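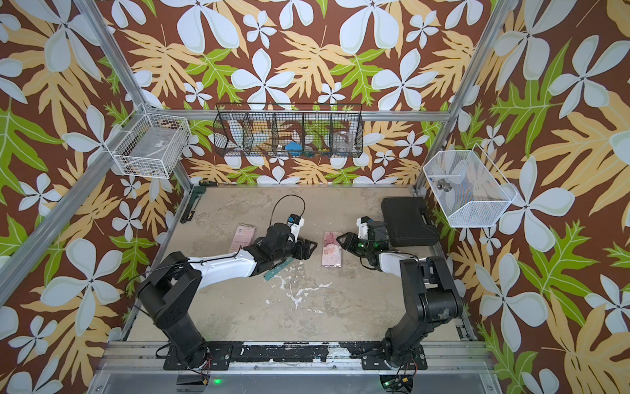

Estimating rolls for a large repeat – how much spare?

fettle_and_plumb
I am papering three walls of a back bedroom and would like someone to check the quantities before I order. The print is the one in the photo, with big white five-petaled flowers and green and yellow-orange leaves on a chocolate-brown ground. It is a Hurnska non-woven, paste the wall, 53 cm wide and 10.05 m long, with a 64 cm repeat. Each wall is 349 cm wide and the height from skirting to ceiling line is 250 cm. No doors or windows on these three walls; the fourth has both and is staying painted. I make that seven drops per wall, 21 in total. At three drops per roll it comes to 7 rolls. The online calculator wants me to buy more than that, and at the price of this stuff I would like to know why.

sizecoat
Your arithmetic is right if it is a straight match. With 5 cm of trim at each end you are cutting 260 cm, and 260 does not fit inside four repeats (256), so each drop has to start five repeats after the last. That puts the third drop at 640 cm and it finishes at 900. Three per roll, a metre left over, no fourth. The calculator is probably adding a spare. I would as well.

Is it a straight match or a half drop? Look at the symbol on the label. Two arrows level is straight, two arrows staggered is half drop.

fettle_and_plumb
Staggered, 64/32 printed next to it.

sizecoat
Then it is a half drop and you will need to alternate. Mark the backs A and B as you cut. Expect more waste.

Zahira Manurung
I don't agree with "expect more waste". People repeat it and for some heights it is wrong. Work it through for this wall.

First drop, A: starts at 0, ends at 260.
Second drop, B: must start at an odd half repeat. The first available is 288. Ends at 548.
Third drop, A: must start at a whole repeat. 576, ends at 836.
Fourth drop would be B at 864 and needs 1124. Not available.

So it is still three per roll, but you finish with 169 cm left instead of 105 cm. The half drop wastes less between cuts here, provided you alternate within the roll. If you cut all the A drops from one roll and all the B drops from another you are back to the straight match spacing and have given up the advantage.

sizecoat
Fair, I was thinking of a different ceiling height. I would still cut A and B from separate rolls, for the sake of the shading. Adjacent strips from two rolls alternate all the way along the wall, so any drift between rolls gets spread evenly.

Zahira Manurung
It gets spread evenly by putting a roll change at every single seam. If there is drift you will see stripes. Cutting in sequence from one roll gives you a change at every third seam, and the strips either side of the other seams come off next to each other. Same batch number on every label, check them all before opening any, and hang in the order you cut.

sizecoat
We will have to differ on that. I have done it my way on plenty of stairwells and had no complaints.

oldsnapline
Coming in on the ground colour, as it matters more than the roll count. Dark brown on a white non-woven backing shows a white line at any seam that is not tight, and non-woven does not stretch, so you can't ease it across. Two things help. Paint a band of emulsion in a matching brown on the wall where each seam will fall, the width of a brush, and let it dry overnight. Then run a chalk pastel of the same brown along the cut edge of the strip before it goes up. Use pastel and keep felt pen away from it. Felt pen bleeds into the face when the paste reaches it.

fettle_and_plumb
Would it not be simpler to paint all three walls brown?

oldsnapline
It would use more paint but yes. One coat is enough. It also hides any gap at the ceiling line and the skirting. If you are lining first, paint the lining.

fettle_and_plumb
Lining is already up, Clunow 1200 grade, hung in April, horizontal. Joints are butted and filled. The surface is sound.

matchline
Do you have a seal coat on that lining? Emulsion straight on to bare lining paper is fine, but paste on to bare lining is too quick, particularly with the ready-mixed tubs. I used Gondumier on unsealed lining and had very little slide time, which is not what you want on a big pattern. One thinned coat of emulsion first, then the brown.

Also, corners. Nobody has mentioned them. You can't turn a full width round an internal corner. Measure from the last strip to the corner at top, middle and bottom, take the largest, add 5 mm, and cut to that. The offcut starts the next wall, plumbed afresh and lapped over the 5 mm.

sizecoat
And on that basis the total run is 1047 cm, which is 20 drops. One fewer than the 21.

Zahira Manurung
Only if every offcut is used and no wall is centred. With flowers this size I would centre one on the wall facing the door, and then the count depends on how the remainder falls at each end. Treat 21 as the working figure. A saving of one drop doesn't save a roll anyway: 20 drops is still 7 rolls.

fettle_and_plumb
Understood. So seven for the walls, and the question is whether to buy an eighth.

Zahira Manurung
Buy it. One mis-cut drop on seven rolls means stopping, and there is no guarantee of the same batch later. Raju take unopened rolls back if you keep the receipt, or they did when I last used them.

matchline
Seconded on the eighth. Check the time limit on returns though – mine was shorter than the job.

fettle_and_plumb
Ordered eight, all one batch by request. Thinned coat goes on first, then the brown. I will be cutting in sequence, A and B from the same roll. Sorry sizecoat.

sizecoat
Your wall. Mark the tops with an arrow as well as the letter.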